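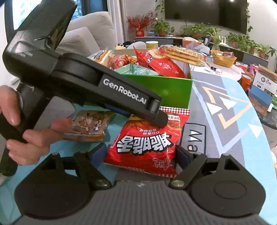 Home | About us | Our projects | News | Reports | Contact

Print this page | E-mail this page

Allville Community Larder: progress report to the Joshi Fund, second period

This report covers the six months to the end of September. It follows the headings in the grant agreement. The accounts for the period have been sent separately.

Use of the larder

At the end of September 302 households were registered, and 929 visits were made over the period. Most members come once or twice a month. A smaller group comes every week, mainly people living on their own in the flats off Wunholm Road. July was the quietest month and September the busiest, as we expected once the schools went back.

The evening session, which your grant pays for, now runs from 5 pm until 7.30 pm. It was slow for the first few weeks. Leaflets went home through the primary school in June and attendance has been steady since then. Several members who work shifts have told us they could not use the larder before.

Food supply

The arrangement with the wholesaler at Wunholm is working well for tins, pasta, cereal and snacks. Fresh food is less reliable. We had too much salad in June and almost no fruit in August. Radek Trnka has agreed terms with a grower at Festier for potatoes, carrots and onions through the winter, with deliveries starting in October. The price is slightly above what we budgeted but includes transport.

Equipment

The second upright fridge was bought in April and is in daily use. The chest freezer was delayed twice by the supplier and arrived in August. It needed its own socket, and the electrician's bill was £6 over the quote. We have met this from general funds.

The shelving has not been ordered. The hall is due to have its back wall replastered and we would have to take the shelves down again. We ask your permission to carry this part of the grant into the next period.

Staffing

The part-time coordinator post was filled in May after a second advert. Both session helpers have passed their food hygiene course. One is leaving in November and we will advertise in the usual places.

Problems and changes

Two sessions were cancelled in July when the hall lost its water supply. Members were told by text message, but some had given us old numbers and made the trip for nothing. We now check phone numbers at each visit.

The cookery course has been moved to January. The tutor we had booked took a full-time job and we have not yet found another. No money has been spent under this heading.

Next period

Start the Festier deliveries. Order the shelving when the plaster is dry. Appoint a cookery tutor and a new session helper. Send out the members' survey in February, with the results to follow in our final report.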